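Can a robot do the tidying yet?

Aug 25, 2018

I have wanted a machine to clear the kitchen table since I was old enough to be told to clear it myself, so when our club took on the job of trying out household chores in simulation I was first in the queue. We've been at it since July and I am still grinning!

The short answer to the question up top is no, not yet. The longer answer is a lot more fun. Our project is called Flavwood, and the chore we picked first could hardly be duller: go to a table, pick up one thing, put it somewhere else. A child can do it while complaining. Our robot has had 600 goes at it and has managed the whole job, start to finish, 33 times.

I was thrilled with 33. The first week's score was nil. Mostly it closes its fingers too early, or it gets hold of the thing and then knocks the table on its way round (which sends everything else sliding). Driving up to the table is the easy bit now, and I remember when that felt impossible.

What I'd love people to take from this is how much is tucked inside a small chore. You have to see the thing, guess how heavy it is, and know when to stop squeezing. Floors are kind to robots. Cups, socks and half-eaten toast are not.

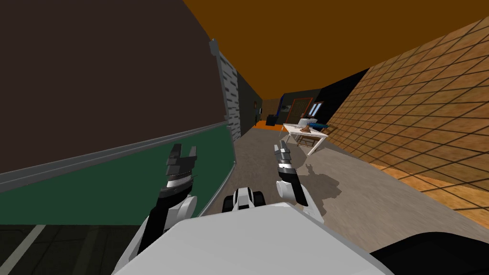
Barros Robotics Club, Home Chores Team

Both arms are out in front and the white table is waiting a short way down the corridor, with a small brown object and a blue one on top. I like this view because you get a feel for how far off the job looks from the robot's side.

Next we want to try two objects in one trip, and after that, laundry. I've already been warned about laundry. I'll post the scores whatever they are.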